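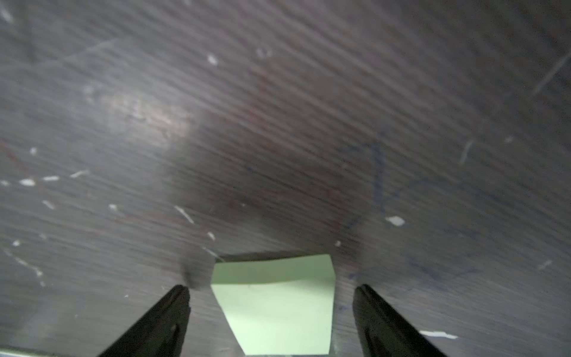
Price the second year before you buy the arm

Home | Opinion | Budgets | Contact

Torkberg wants us to budget for 11 arms by September. I'd sign for one. A gripper over a small green pad on a scratched dark surface is easy to like, and the quote leaves out fingers, spares and the hours Roya Rezaei's crew will spend on setup. She logged 138 of those at Isham last year. Where do they go on the sheet? Under "misc." Show me that line filled in and I'll read the rest.

Elfriede Gisler

802 shares | 955 comments

Recent
Painemal delays its line again
Leasing or buying at Gruvorton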